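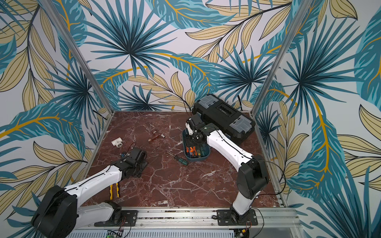
4.2 Conflicting birth dates and the treatment of missing fields

The profile pages in the sample follow a fixed order. A short opening names the person and the line of work, and is followed by birth, parents, schooling, career, relationships, estimated wealth, and body measurements. Of these, the birth field is the one most often filled in and also the one most open to checking, as it can be compared across sites without any judgment about wording. We therefore report it first.

The sample holds 246 profiles drawn from 11 sites. A person was included only if at least two of the sites carried a profile under the same name and the same main occupation. Profiles of musical groups were dropped, as were profiles of couples. Where a site kept an older version of a page under a separate address, the version with the more recent revision month was used. If neither version showed a month, the one reached from the site's own search box was kept.

Each profile was coded by two annotators working apart. Lilibeth Bañez wrote the coding guide and trained the annotators on material from outside the sample. Jaruwan Petchrat settled the cases in which their codes differed. The guide separates three conditions for any field: stated, withheld, and silent. A field is stated when the page gives a value. It is withheld when the page mentions the field but says the value is unknown, private, or under review. It is silent when the page does not mention the field at all. Earlier work on fan-edited pages has tended to merge the second and third conditions, and this hides a pattern that matters for the present question.

A page that says a father's name is unknown makes a claim about the public record. A page that leaves the father out makes no such claim. In our material the withheld condition is common for parents and income and rare for birthplace. It also travels. When one site says that a parent's name has not been made public, later pages on other sites repeat the statement in similar words, including in cases where the name appears in an interview published before the page was written. We treat this as evidence of copying between pages and not of separate searches that failed in the same way.

Birth dates behave differently. Here the conflict is nearly always in the year. Day and month agree across sites even where the year does not, and the stated age may match neither version. Three sources of error can be told apart. The first is arithmetic: the page gives a date and an age, but the age was worked out for the year of writing and never updated. The second is transfer, in which the year belongs to a relative or to a namesake in the same trade. The third is backward calculation, in which a writer takes an age from a news item and subtracts. Backward calculation gives a year with no day or month. When a later page joins that year to a day and month found elsewhere, the result looks like a full date and carries no sign of how it was put together.

To group the pages we used two site families, labeled Suter and Meireles in the tables. Suter sites assign profiles to named writers and show a revision month. Meireles sites show neither. The labels stand for layout and editing practice only and imply nothing about ownership. Conflicts of the arithmetic kind occur in both families. Transfer errors are concentrated in Meireles pages, and most involve people who are described mainly through a better-known parent or sibling.

Text overlap was measured with Findier, run at its default window length after names and numbers had been masked. Masking was needed because profiles of the same person share names by design, and unmasked scores were too high to separate copied passages from ordinary similarity. Trellow was used to store the page captures and to keep the coding sheets in step. Captures were made in April and were not refreshed during coding, so corrections made by the sites after that month are not reflected.

Two limits should be noted. The order in which pages appeared could be set only where a revision month was shown, and direction of copying is left open for the rest. In addition, a value shared by all sites was coded as agreed, whether or not it was correct. Agreement in this section means agreement between pages. Comparison with outside records is taken up in Section 4.3.

Figure 2. Two robot arms at a workspace with leaf-patterned walls.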